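Tradavness Lintfree 100 microfibre cloths: long-term review
Reviewed by Wiesława Kołodziej
19 November 2022

Tradavness sells the Lintfree 100 as a general-purpose household cloth for glass, steel, painted wood and worktops. It comes in packs of five, with a bound edge and a hanging loop. I bought two packs in June and have used them in a domestic kitchen and a small workshop since then. The cloths they were tested against are the Firbridge Daily, which costs a little less, and an unbranded cotton tea towel of the kind sold at most markets.

Construction

The cloth is a polyester and polyamide blend with a short looped pile on one face and a flatter weave on the other. The label does not say what the split is, and the seller could not tell me when I wrote to ask. The edge binding is stitched with a single row of lockstitch. On the Firbridge the edge is overlocked with no binding at all, so it sits flatter when folded but begins to curl after a few hot washes.

Binding has one drawback on a cleaning cloth. It is denser than the pile and holds grit. When wiping lacquered or polished surfaces, fold the edges inward so that only pile touches the work. I marked a test panel of black acrylic with fine scratches by ignoring this, and the scratches lined up with the binding.

Absorbency

Each cloth was weighed dry, soaked for one minute, hung by a corner until it stopped dripping and weighed again. The Tradavness took up 224 grams of water. The Firbridge took up slightly less and the cotton towel a good deal less, although the towel is thinner and the comparison flatters the other two. All three had been washed once without softener before the test.

Absorbency from soaking says little about how a cloth picks up a spill in one pass. For that I poured a measured spoonful of water on a glass sheet and wiped once at an even pace. The Tradavness left a faint film that dried in under a minute. The Firbridge left beads at the end of the stroke. Cotton pushed a portion of the water ahead of it and needed a second pass.

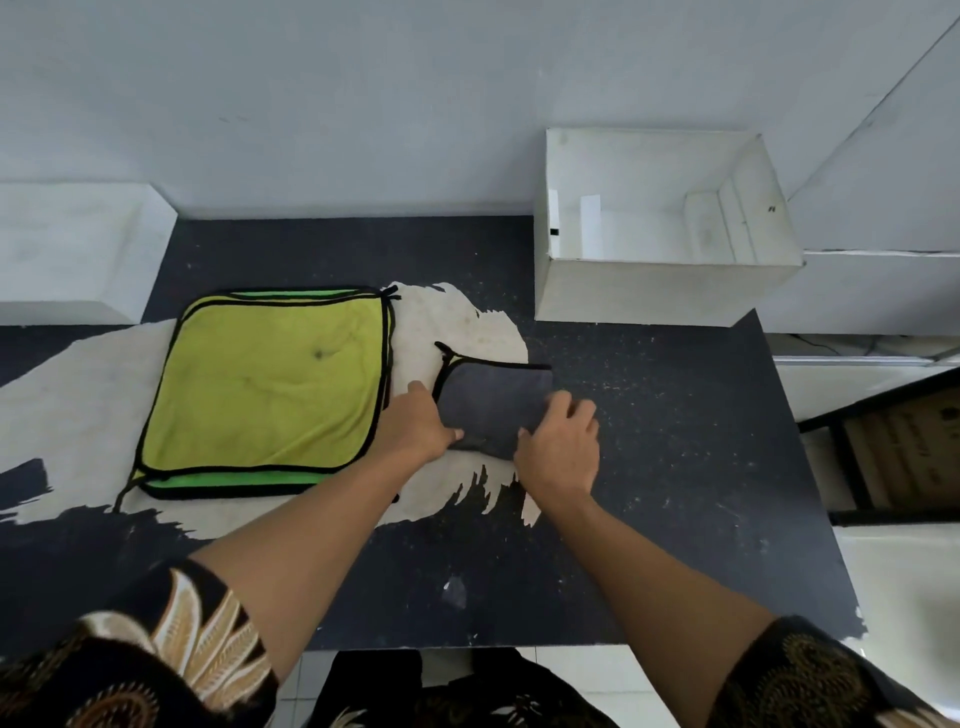 Folding matters more than most packaging suggests. A cloth folded in half twice gives eight usable faces, and turning to a clean one as soon as the current face drags will cut smearing on glass considerably. The Tradavness holds its fold well when damp. When dry it tends to spring open along the first crease, and the binding makes the corners bulky.

Grease and residue

A thin coat of sunflower oil on stainless steel came off with warm water and the looped face in four strokes. No detergent was used. The flat face is poor at this job and should be kept for drying. Old, baked-on grease needs a proper degreaser with any of these cloths. I used Zekach kitchen spray, diluted as the bottle directs, and saw no colour loss in the fabric.

Limescale is not affected by wiping alone. Dried emulsion paint is not either.

Washing and wear

The care label allows 60 degrees. I washed at 40 with a plain liquid detergent and dried the cloths on a line. Fabric softener coats the fibres and should be left out entirely. One cloth went through a softener cycle by mistake and its single-pass result fell to that of the Firbridge. Two further washes without softener brought most of it back.

After five months the pile is flattened in the centre of the most used cloths. Two loops have pulled away at one side, both on cloths that hung wet from a metal hook. Marisol Solís, who has the same cloths in her café kitchen in Tlapale, reports the same fault and now pegs hers instead.

Verdict

Good single-pass drying, good grease pickup, weak loop stitching. The price is fair if the cloths are kept for glass and steel. For floors and rough work the Firbridge will do the same job for less. I would like to see a bar tack on the loop and the fibre blend printed on the label.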